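Varthorpe Music Board › Local Sounds
Reading time: 2 min
March – posted by tiburcio_g
11 replies

Has everybody seen the Xolalpa video yet? It's the one for "Troline," three minutes long, and I have watched it more times than I'd like to tell my wife. They put old home movies under the song and I swear the swimmers come up for air right on the snare. Nayeli Medrano sings it like she's calling somebody in from the yard. Go watch, then come back and tell me I'm right!

nmalin
Sorry, Tiburcio, I love you but no. The song is lovely – the home movies are a crutch. Every band with a sad keyboard does this now. I'd have been happier with the five of them playing in a room.

braulio_o
I was at the Fastano show when they played it with no video at all, and it went over fine, people were humming it out in the parking lot. So maybe you're both right? I'm going through my records and tapes tonight anyway, so I'll see if I still have their first cassette. If I find two, one is yours, Tiburcio.

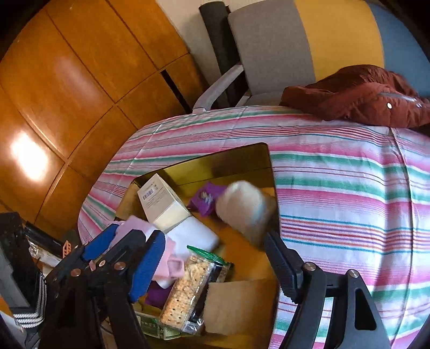
Bin on the striped tablecloth, my place

tiburcio_g
You're a kind man, Braulio. And nmalin, a crutch! The drummer cut that thing himself, over a whole winter, from his aunt's reels. It's got 699 views and I'm probably 102 of them.

nmalin
Okay, I didn't know about the aunt, and that does soften me a bit. I still say the middle section drags. But I'll give it another try with the good headphones on, after supper when the house is quiet.

braulio_o
No cassette so far, but I did find the set list from Fastano, and "Troline" was third. I would have sworn it was the closer.

Share · 3 shares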